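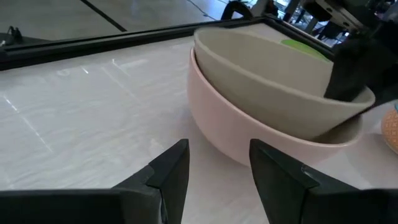 Vakham from one wrist. The other arm has the beige bowl by the rim, with the pink bowl under it.

Search this site Search Go

Vakham two-arm bowl work, gallery and notes
Posted 2022-01-10

These are from the bowl work at Bumuvden. Vakham is the planner and the control code for the two arms. Peng is the perception side, and Skenska is the log viewer we use to go over a run afterward. The hardware has been the same for a good while, so the notes are nearly all software.

Bowls inside bowls

Nested bowls are hard on Peng. From a wrist camera you mostly get two curved edges close together, and the older version liked to join them into one thick rim. The planner then got a single object with a center that belonged to neither bowl. Peng now fits each rim as its own ellipse and keeps both fits until one of them stops matching the pixels for several images in a row.

A tilted bowl used to break this. The far side of the rim goes up, the near side goes down, and a fit that assumes a level rim slides off to one side. The new fit has two more terms for tilt. It is slower, and on a level bowl it gives the same answer as before, so Peng runs the cheap fit first and only moves to the tilted one when the leftover error is over the limit.

Glare is still an open problem. The white surface throws back the overhead lights, and a bright spot near a rim can pull the edge finder toward it. We mask anything that is fully saturated. That works on the surface and works less well on a shiny bowl, where the mask can eat a piece of the rim we wanted. There is a branch that compares the fixed camera with the wrist camera and drops bright spots that don't agree between the two. It has not been merged.

Who moves first

Vakham plans for both arms together. The first version planned one arm, froze that path and planned the other arm around it. It was simple to write and it made the second arm take long detours, since the frozen path counted as blocked for its full length even after the first arm had left. The current version puts time into the plan. Each arm reserves the space it needs for a short window, and the other arm can have the space once the window closes.

The windows are padded. Too little padding and the safety check stops both arms, too much and one arm sits there waiting for no reason. The padding is set in the task file under hold_pad, and please don't change it in the code. We spent most of a week in December chasing a stop that came from a value somebody had typed straight into the planner.

When both arms are near the same bowl, one of them owns it. Ownership is a plain flag in the shared state. The arm that owns the bowl may close its gripper on it, and the other one has to keep its fingers outside a margin. At a handover the flag changes only after the second gripper reports contact on both fingers. If that report doesn't come within the time limit, the flag stays where it is and the second arm backs out the way it came.

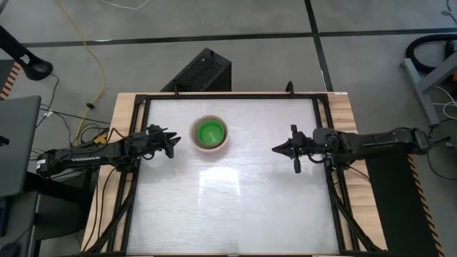

Each run starts with a short check before Vakham will plan anything. The arms report their joint positions, Peng reports what it thinks is on the board, and the planner compares that with the object list in the task file. If the counts differ, the run does not start. The message used to say only "scene mismatch" and gave no hint of which side was wrong. It now prints both lists next to each other.

The check also looks at how old the camera data is. We had cases where the fixed camera driver had quietly stalled and Peng went on serving the last good result. Every result now carries the time the image was taken – not the time Peng finished with it – and the planner refuses anything past the age limit.

Rates

The joint loop runs at 1000 Hz on its own core and does nothing but follow the path it is given and watch the limits. Above it, Vakham sends fresh path points at 100 Hz. Peng has no fixed rate. It sends a result when it has one, and the code above has to cope with that.

Most of the odd behavior we have chased sat between those layers. A new plan would arrive while the arm was halfway along the old one, and the joint loop would see a small jump in speed. The fix was to start each new plan from the commanded state instead of the measured one. The measured state lags a little, and the lag was showing up as a twitch at every replan. It is the same fix most people make sooner or later, and it took us longer than it should have.

Gripper commands go through the same queue as the arm commands now. They used to have a separate channel and could get ahead of the motion, so the fingers closed early. One queue is a bit slower for the gripper. We can live with it.

Logs

Skenska opens a run as one timeline with both arms on it, the Peng results as marks, and the ownership flag as a colored band. We have 3850 runs in the store. Loading the list was getting painful, so the viewer now reads a small index file and opens the full log only when you click on it. To rebuild the index, run skenska reindex in the log folder. Old logs from before the time stamp change will show their Peng marks slightly late. We are leaving them that way.

You can drag the time cursor and both camera views follow it. Stepping one image at a time is on the comma and period keys. Export to plain text is under the File menu and leaves out the images.

Still to do

– merge or drop the two-camera glare branch
– let the task file give a different hold_pad for each arm
– stop Skenska from forgetting the zoom level when you switch runs
– write down what the back-out move does when the way back is no longer clear. Right now it stops and waits for a person.
– a test for the case where Peng swaps the labels on two bowls of the same size

Related
Vakham task files: the fields and their defaults
Peng rim fitting, part one: level bowls
Setting up the fixed camera at Bumuvden
Skenska keyboard shortcuts
Replanning in the middle of a move

Get new posts by email. Enter your address and press Subscribe. You can leave the list at any time.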